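Reading time: 4 min

Moving the back-row attack for div 2 women, worth it before October?

kestrel_9
We've got a club team in the Trenonbridge comp, second division, and I'm trying to decide whether to keep running a back-row attack out of the middle. Our setter is good enough to put it there. The trouble is our passing drops off against a decent jump serve, and then the middle ball is gone anyway and everything goes high to the left. I counted 162 swings over the last block of matches and the back-row middle accounted for very few of them. Is it worth the training time, or do I put that time into serve receive and revisit next season?

mudguard
Serve receive. At that level whoever passes better wins most weeks. A back-row middle is nice to have, but if you only see it on a perfect pass you're training something that comes up a handful of times a set.

Ryan Lightfoot
Disagree with that a bit. We had the same argument at Hulme two seasons ago and kept the middle ball in. Even when we didn't set it, the opposition middle had to stay home for a beat, and our left side got a single block or a late double. If you only count swings you miss that part of it. I'd want to know how your outside hitter's kill rate looks in rotations where the back-row middle is an option compared with the ones where it isn't.

kestrel_9
I haven't split it by rotation. I could probably go back through the video. Which rotations would you look at first?

Ryan Lightfoot
The ones with two front-row attackers. That's where you're short of options and where the extra hitter should make the most difference. If there's no gap between those numbers then mudguard is right and you can drop it.

mudguard
I'd still say a div 2 middle blocker isn't reading your offence closely enough to be held by anything. Half of them commit on the first quick they see and the other half watch the ball the whole time.

tallowtree
That matches what I saw coaching under-17s, but not div 2 women. Plenty of those players came down from the top division and they do read. The Clasevby middle from last year was out to the pin early every time we went without a back-row threat. We started faking it with the libero's approach lane left open and it made no difference at all, she knew.

kestrel_9
She's still there, unfortunately. We play them second round.

offside_pete
What are you running for receive? Three or four passers?

kestrel_9
Three. Libero, the two outsides. One of the outsides gets targeted every match and she's also the one hitting the back-row ball half the time, so she's passing, getting up off the floor and then trying to get a full approach.

offside_pete
Then that's your problem and it hasn't got much to do with the attack. Go to four when you see a strong server and take her off the seam. You give up an attacker for that rotation but you weren't getting much out of it anyway. Keep the middle ball for the float servers.

mudguard
Agree with pete. Four against the jump servers, three for the rest.

Ryan Lightfoot
Fine with that as long as the setter knows before the whistle which one you're in. We had a season of people calling it late and colliding.

tallowtree
One more vote for splitting the training time. Spend most of it on receive, then finish with the back-row ball off a live pass. If you toss the ball to the setter by hand it always looks brilliant and then falls apart on match day. A marked landing spot inside the three metre line helped our hitters too, they were all broad jumping into the net.

kestrel_9
Okay. Plan is four passers against the big servers, three otherwise, and I'll go through the video by rotation this week. Will post the numbers if they show anything. Thanks all.

mudguard
Do post them even if they show nothing. I'd like to be proved right.

tallowtree
Bit of a detour, some pics. 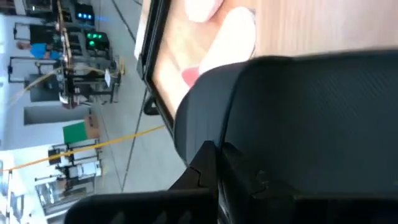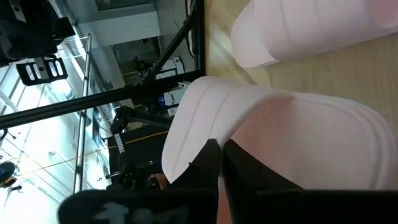
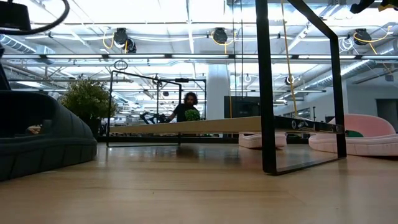 Related thread: Float serve or jump serve for a short bench

offside_pete
Starting this separately so the other one doesn't wander. We carry nine at Testilau and two of those are usually at work, so subbing in a serving specialist is out. Do you let everyone serve what they're comfortable with, or make them all float?

mudguard
All float, short and deep on call. Fewer errors, and you can still go after their weakest passer.

kestrel_9
I let one player jump serve. She misses a fair few, but she's also the only one who gets us runs of points. I wouldn't take it off her.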